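Distance and Joint Programs > Course Partnerships

Thread: Joint seminar with a partner school, one grade or two?

mladefoged
Posted 23rd July

We are going into the second year of a shared seminar between our department at Lalbridge and a partner department at Bloxham. Same syllabus, same reading list, one live session a week over video and the rest on the course site. Last year each side graded its own students. This year the partner wants one grade, agreed by both instructors, for the group project, which is worth 40 percent on our side.

I am not against it but I can't find anyone who has done it and written down how. Our registrar says the grade has to come from the instructor of record and that's all they will say. If you have run a joint course with a shared grade, how did you set it up, and did your registrar accept it?

Mogens

rkershaw
We did it for two terms and went back to separate grades. The problem was the scale. Their B was our A minus, and students compared notes in the first week. We had a conversion table and it made things worse because people argued with the table.

If you have to do it, agree on comments and a rubric score together, then let each side turn the score into its own letter. That way the instructor of record is still the one who enters a grade.

n_lambert
I'll disagree with Ryan a bit. Separate letters from one score is still two grades, and the mixed teams will notice. We ran a single pass/fail for the project and kept letters for the individual paper. Complaints dropped to almost nothing. The registrar was fine with it as long as it was in the syllabus before add/drop closed.

rkershaw
Pass/fail on 40 percent of a course would never get through here. At 10 percent, maybe.

mladefoged
Same here, I think. Natalie, what share was the project in your version?

n_lambert
25 percent. And yes, we had to bring it down from 35 to get it approved.

poppyc
Student side of this, I took a course like the one Natalie describes. Pass/fail on the project meant two people on my team did next to nothing from week six. They knew it would pass. I would have preferred a letter, even with the scale problem.

What did help was a short peer report every second week. It went to both instructors. It didn't count for anything but people behaved as if it did.

n_lambert
Fair point. We added a peer report the second time for the same reason. Ours did count, a few points on the individual paper.

M_MacRitchie
Moderator here but answering as an instructor. I think the grade is the smaller issue. Check the calendars first. Our spring break fell in the middle of their exam period, then the clocks changed in March on our side and not on theirs, and we lost three live sessions out of eleven. When the project was due, half of each team had not met since week seven. Any way of grading that would have looked unfair.

Put both calendars in one document and send it to the students before they register.

mladefoged
We lost two sessions to the clock change last year so I hear you. This year the live session is in the morning for us and late afternoon for them, and it moves by an hour for three weeks. It's in the syllabus now.

rkershaw
Can I ask what you use for the live part? We had one camera at the front of the room and the other class could never tell who was speaking.

mladefoged
One laptop per table plus the room microphone. Everyone on a team joins from the same laptop with the speakers off, and the audio comes through the room. It takes ten minutes to set up.
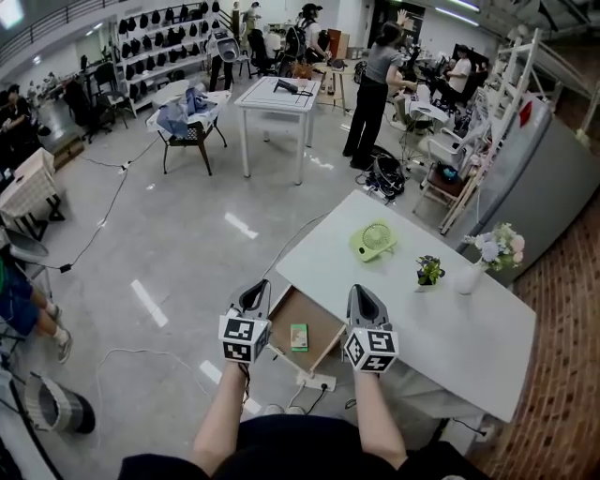 A white table, flowers and desk fan on top

The course site is on Henero, which the partner school can get into with guest accounts. You have to request those four weeks ahead.

rkershaw
Guest accounts were a headache for us. They expired in the middle of term and the students lost access to their own drafts. Ask for an end date after the grade appeal window closes, not the last day of class.

n_lambert
Seconding that. Also check if guests can see the gradebook. Ours could see everyone's on the first day.

poppyc
Can I push back on one laptop per table? We had that and the person sitting by the keyboard ended up doing all the typing and most of the talking. We asked to use our own and it was better, even with the echo.

mladefoged
We rotate the seat by the keyboard every week. I'd say it mostly works. Some teams forget.

M_MacRitchie
Back to the grade. Mogens, did you ask whether your school has a written agreement with Bloxham? Ours had a paragraph on assessment that none of the teaching staff had read. It said each school assesses its own students, full stop, so the shared grade was never allowed to begin with. We found out in week nine.

mladefoged
There is an agreement. I have seen the first page. I'll ask the international office for the rest.

rkershaw
If it says the same as Morven's, then the rubric score plus separate letters is your only way through, I think.

n_lambert
Or a joint comment sheet with no score on it. The instructor of record could use it as evidence. I still think students on one team should see one result, but I wouldn't fight the agreement over it.

mladefoged
Update. The agreement says "each institution shall be responsible for the assessment of its own students." The international office reads that as separate grades but has no objection to a shared rubric. So we'll go with Ryan's version, plus Poppy's peer report every second week, not counted. The partner instructor is okay with it. She would like the rubric to have fewer rows than mine, which had 14.

rkershaw
14 is a lot. We had six.

poppyc
Please give it to the students in week one. We got ours after the first draft was due.

M_MacRitchie
I've moved this to Course Partnerships since it started in General. If anyone has a rubric they can share, post it in the files area and link it in this thread.

n_lambert
I'll put ours up once I've taken the student names out.

Thread views: 2549
Members following: 168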